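The Cushion Budget

Evdokia Konstantinidis had bought a good many things in her life without a spreadsheet, among them a house, two vans and a piano that none of her children ever learned to play, so when Christos Theodorakopoulos sat down at her kitchen table and opened one, she put the coffee on and got out the good cookies, because she could see it was going to be that sort of afternoon.

Christos had kept the books for her guest apartments for so long that he had his own hook by the door. There were 14 apartments now, all within walking distance of the harbor in Benavides, and every one of them had a living room that had to be put straight between guests. The girls who did it were wonderful, but two were leaving for college at the end of June, and the third had a back that she didn't complain about, which worried Evdokia more than if she had.

"So," said Christos, and turned the laptop toward her. "Flirine will lease us the pair of arms for 800 a month. That's with the training hours and a person on the telephone."

"A real person?"

"It says a person."

She put on her glasses and read the line for herself, and then the line under it, which was for grippers. She hadn't known that grippers wore out. It made sense once you thought about it (her own hands had been wearing out for years, and she'd never put a dollar aside for them), but it was still a surprise to see the little black fingers listed by the set, like windshield wipers.

"And this one? 608?"

"That's spare parts and cables for the year. Wustance wanted more for theirs, and they wouldn't say what was in the box."

Evdokia took a cookie and thought about cables. She thought about the apartment on the corner with the narrow hall, and the one upstairs where the elevator stopped a hand's width short of the floor, and she said that somebody had better write down a ramp. Christos wrote down a ramp. She said that somebody had better write down shelves, too, since there was nowhere for the thing to stand at night, and it couldn't very well stand in the laundry with the door open and frighten people. Christos wrote down a cupboard with a lock. Then he wrote down electricity, which he had forgotten, and he was so embarrassed at having forgotten it that he ate two cookies without a word.

By the time the pot was empty the budget had grown a second page. It was a nice budget, Evdokia told him, very thorough, and she wasn't going to sign it.

"Not until I've seen it pick up a cushion," she said.

Christos pointed out, quite gently, that the arms could do much more than that. They could sort towels, in time. There was a chapter on spoons.

"I'm sure there is. But who do you think is going to be arranging cushions all summer if they can't? I am. I have 30 of those pink ones from my cousin's shop, and I'm not paying all that money to go on plumping them myself."

So they took the early bus to Sirley, where Flirine kept a house for customers to come and look around. It wasn't grand, and Evdokia liked it all the better for that. She had been afraid of a showroom with one white sofa in it. There was a shelf that needed seeing to, and boxes under a table, and a big brown tub of an armchair exactly like the kind her guests always fought over. She was given a seat and a glass of water, and Christos stood behind her with his pencil, and she leaned forward with both hands on her handbag as if it might be a long play.

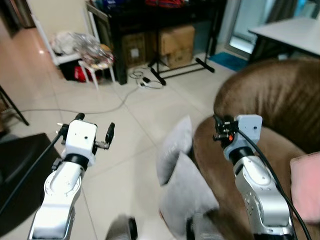
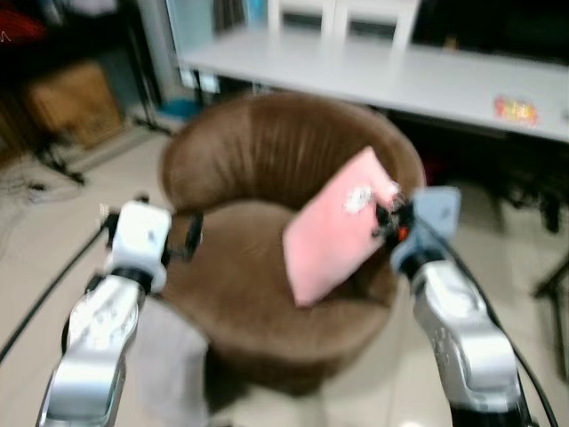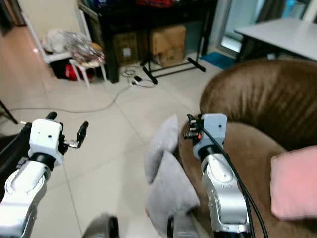

What Evdokia Signed

She didn't talk on the bus until they were well past the bridge, and Christos, who knew her, looked out the window and let her be.

"It holds it by the corner," she said at last.

"Is that bad?"

"My mother held them by the corner. I used to get scolded for grabbing mine around the middle." She opened the handbag, closed it again, and opened it properly this time to find a pen. "There were gray ones too, did you see? Leaning on the front of the chair. I'd want to know how it gets on with those, and with a room where the table's in a different place. Put down more training hours."

"How many more?"

"As many as you'd give a new girl. And put down a second set of fingers, so we aren't waiting on the mail in high season."

He did the sums on his knee while the bus took the hill in low gear. It came out higher than he would have liked, and he told her so, and she said that the piano had come out higher too. They would start with three months, she decided, and with the ground floor only, and the upstairs apartment could wait for its ramp. The girl with the back was to be asked first whether she'd care to be the one in charge of it, at a better wage, and that had to go in the budget as well, on its own line, near the top.

Christos moved everything down a row to make space. Then he held the paper flat against his folder for her, and she signed it somewhere between the garden center and the church, in a hand so shaken about by the road that the bank telephoned the next morning to ask whose it was.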